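Gendthorpe Community Help
Visits and open days

What should a college group expect from the overhead painting demonstration at the Trarnex open day?

Posted by Nélida Pereyra

Our department proposes to bring a party of 30 students to the Trarnex open day in Gendthorpe this November. The students are in their first year of a building services course, and few of them have seen a robot at work outside a classroom film. The programme we received lists a tour of the hall, a talk and an item entitled "Overhead painting with a humanoid", but it gives no further particulars.

I should be grateful for guidance from anyone who has attended. In particular, I wish to know how near the students may stand, whether they may ask questions while the robot is working, and how much of the painting task can be followed by someone who has no background in robotics. We must also prepare a risk assessment, and the college requires this before it will release the coach.

Cristóbal Ledesma

I attended last year with a smaller party. It was well run. Bring ear plugs for the compressor hall, as they run out. The talk was too long for my group and I would advise you to take the later slot if it is offered. I do not recall much about the painting item because we were at the back.

Mirta Bustos

I coordinate school and college visits for the Carrasco training centre and have accompanied several parties to this event. The following is offered as general guidance and does not replace the organiser's own instructions, which will be sent with the booking confirmation.

Group size. A party of 30 will be divided. The organiser admits no more than 6 visitors to the demonstration area at one time, and the remainder are taken to the talk or to the Kerken display in the adjoining room. Please prepare a list of sub-groups in advance, with one member of staff for each.

Position of visitors. Visitors are placed by the demonstrator and must remain where they are placed. Nobody should step over a cable or a floor marking unless invited to do so. Closed shoes are required, and bags are left in the cloakroom.

Questions. These are taken between runs. The demonstrator will not reply while the arms are moving, and students should be told beforehand that this is no discourtesy. In my experience the best questions concern the choice of tool and the way in which the two arms share the work.

Content of the demonstration. The task is to work on the underside of a white panel set above the robot. The robot has a jointed hand on its left arm and a gripper for the tool on its right. This difference repays attention: students tend to watch the tool alone, and they should be asked to note what the other hand is doing at each stage. I ask my own groups to make a quick sketch of both arms at two different moments and to compare the sketches on the journey home – it has proved more useful than a worksheet. Those who have painted a ceiling themselves will follow the task without difficulty. The angle at which a roller meets the panel is worth discussing before the visit, and a short practical session with an ordinary roller would be good preparation.

Views of the overhead station:
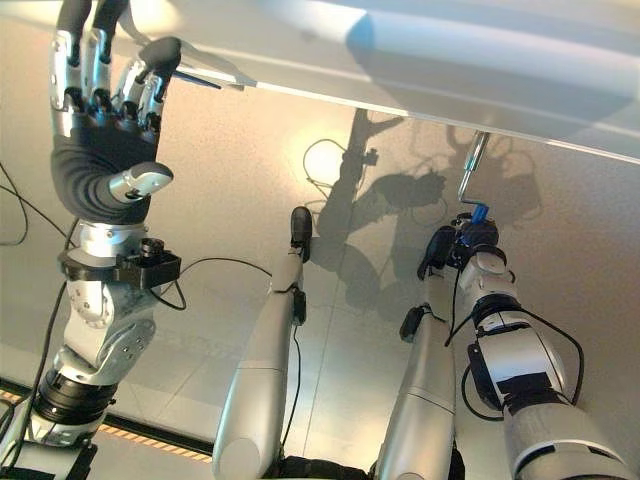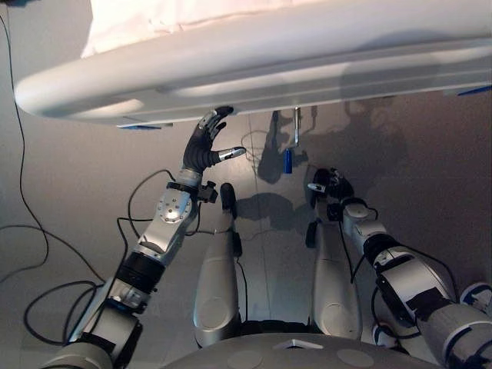
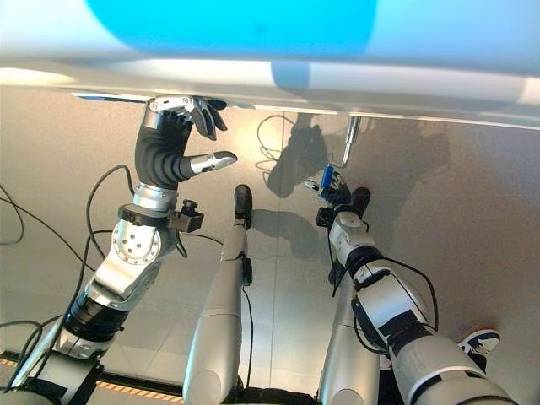
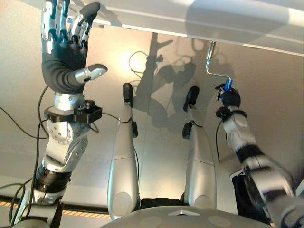
Risk assessment and booking

The organiser supplies a standard risk assessment on request. It covers the hall and the demonstration area but not the coach park, for which the college must make its own entry. Mine was accepted with one amendment, concerning the supervision of students while they wait for their sub-group to be called. Requests should be addressed to the visits office and should state the number of students, any access requirements and the name of the member of staff in charge. Photography is at the discretion of the demonstrator – please ask on arrival.

Pascual Cisternas

I would add one correction to the above. The cloakroom was moved last year to the far side of the reception building, and parties should allow extra time for the walk. There is step-free access to the demonstration area, although the side door must be opened by a member of staff.

Nélida Pereyra

I thank all three contributors. I have written to the visits office for the standard assessment and have asked for the later slot. The roller session has been added to our timetable for the week before the visit.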